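The Jenero Hand Kit, Two Weeks In
A hand-held gripper for recording robot training data, tested on ordinary household objects

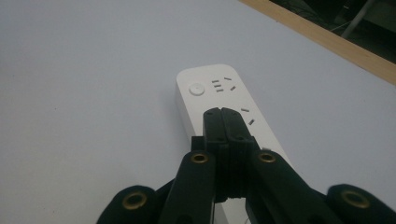

Most of the talk about home robots is about the robots. Less gets written about the tools people use to teach them, and for a small lab or a two-person company those tools are often the first real expense. The Jenero Hand Kit is aimed at that buyer. It is a gripper you hold yourself, with a camera on it, so that a person can do a chore and record it in a form that can later be used to train a robot arm.

The kit costs 1,030 dollars. For that you get the gripper, the camera mount, a padded case, a set of spare jaws and a year of access to Jenero's upload software. The camera is extra, and so is the plate that lets you bolt a matching gripper onto an arm. We bought ours at full price and used it for two weeks in the Oltby workshop, mostly at a desk and a kitchen counter.

Setup

The gripper arrives in two main pieces and goes together with the hex keys in the box. The printed guide is short and clear up to the page on the trigger cable, where the drawing shows an older version of the handle. We threaded the cable the wrong way, noticed the jaws would not open all the way, and took it apart again. Jenero's website has a corrected drawing, but there is no note in the box telling you to look for it.

After that comes calibration. You print a sheet of markers, lay it flat, and move the gripper over it from several angles while the software follows along. It took us 12 minutes the first time. Later runs were much quicker. The software asks for a new calibration whenever the camera has been removed, and it will not let you skip the step, even if you only took the camera off to charge it.

Using it

The jaws on our kit are narrow and black, with squared tips, and they are driven by a linkage with brass rings at the pivots. Squeeze the trigger and they come together in parallel. The motion is smooth and there is very little side play. After two weeks we could not feel any change.

We worked from a list of objects that tend to give robots trouble. Mugs and cloths were easy. A power strip was harder, and it is a good test for anyone shopping for this kind of tool. It is long and smooth. If you take hold of it near one end, the other end swings. If you approach from above with the jaws closed, you can press the switch or slide the strip along the table, but you need to open up and come down over the sides to lift it. A white strip on a pale table also gives the camera less contrast to work with than most people would choose.

The Hand Kit dealt with the strip well enough. Pushing and turning it on the table felt natural after a few tries. Pressing a switch with the jaw tips was easy once we learned to keep the wrist low. Lifting was less reliable. The standard jaws are hard plastic, and on smooth casings they slipped more often than we liked. The soft pads sold as an add-on fixed most of that, and we think they should be in the box.

Weight is the other complaint. The gripper is light on its own, but the camera sits forward of the hand, and the wrist starts to feel it. We settled into sessions of 20 recordings followed by a break. People with smaller hands found the trigger a long reach, and there is no way to adjust it.

The view from the camera

The camera looks forward over the mechanism, so the linkage takes up a good part of the lower half of the picture. The jaws themselves also hide whatever is directly beneath them. Jenero says this is by design, as a robot fitted with the same gripper would have the same view. That is a fair argument, but it does mean small parts can vanish at the moment you touch them. When we worked on the strip, an outlet could be half covered by the jaws while the switch stayed in plain sight.

Tilting the mount back one notch helps a little. It also pushes more of the room into view, and the software then has more trouble with dark corners and busy floors. We left it on the middle setting.

Software and service

Recordings are trimmed and checked on your own computer before they go anywhere. The checker marks clips where tracking was lost and gives a plain reason, such as fast motion or poor light. Out of 300 recordings it rejected very few, and when we looked at the rejected ones we agreed with it. It does not judge whether the task was done properly. You have to watch the clips yourself for that, and the player has no way to speed up playback.

Uploads are stored for a year. After that you pay for storage or download everything. The download comes in a common format, which our own scripts opened without changes.

We wrote to support twice. The question about the cable was answered the same day, with a photo. The question about trigger reach was answered on a Monday, after a long weekend, and the answer was that a smaller handle is being considered.

How it compares

The closest rival is the Tronholm Field Gripper. It costs more, includes a camera, and has rubber-faced jaws that hold smooth objects better. It is also bulkier, and its software only runs through Tronholm's own service. For kitchen work with heavy items we would pick the Tronholm. For desk work, cables, switches and small packages, the Jenero's narrow jaws get into places the other one can't.

Liyanage sells a cheaper set as printed parts and a bag of hardware. We built one last year. It works, but the pivots loosened quickly — the holes are bare plastic, with no metal lining — and we spent more time tightening it than recording.

Who should buy it

A lab that already owns a camera and has somebody willing to write a few scripts will get good use from the Hand Kit. Schools may want to wait for the smaller handle. Anyone who plans to record mostly smooth or heavy objects should add the soft pads to the first order, as shipping on small parts is the same price as shipping on the whole kit.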